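Section 4. Sorting and storing your blocks

Now that your Gulemero block set is unpacked and you've had a good look at it (take your time, it's a nice thing to open), you'll want somewhere to keep it. A bin with straight walls and a flat floor works better than a soft bag, and it will save you a lot of fishing around later on. The steps below are written for a rectangular bin on an ordinary table, but you can follow them on a shelf or a bench just as well.

Before you begin

Put the bin on a level table with a little free space on at least one side. You'll be glad of that space when you need to lay blocks out. If the table has a finish you care about, slide a thin mat under the bin first - metal corners can leave marks, and they're stubborn ones.

Setting up the bin

1. Wipe the inside of the bin with a dry cloth. Get into the corners, where packing dust likes to collect.

2. Check the blocks over one at a time. Run a thumb along each edge and set aside any that feel rough or chipped.

3. Lay the good blocks on the table by color, long sides facing you.

4. Start with a handful in the bin. It's tempting to tip in the whole set, but you'll learn the sizes faster with only a few in front of you.

5. Place each block flat on the floor of the bin. Don't drop them from a height, even a small one.

6. Leave a finger's width between blocks wherever you can, so that each one can be picked up by its sides.

Note: The Clarnent lid sold with the larger sets doesn't fit every bin. Measure across the top before you order one. The inside lip of the lid is 63 cm long.

Caution: Keep the loaded bin away from the edge of the table. A full set weighs more than most people expect, and you should have a second pair of hands when you lift it.

Taking blocks out and putting them back

7. Pick up the block with the clearest space around it first, and leave the ones against the wall until last.
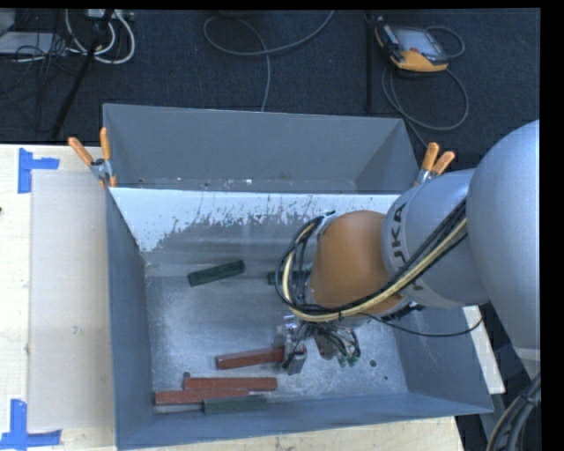
8. If a block is resting on its neighbor, lift the upper one away before you touch the lower one. Pulling from underneath scrapes both faces, and the scuffs do show on the darker colors.

9. For a block lying close against the wall, nudge it toward the middle first and then lift. Go gently and it will come away without any fuss.

10. Return blocks to the bin the same way you laid them in, flat side down. They don't need to go back in any special order, although some of our customers do enjoy keeping the colors together.

Wipe the bin out again every 30 days, or sooner if it's in daily use. Replacement blocks are listed in Section 7.

Guide text by Kadri Kalniņš, revised April 2023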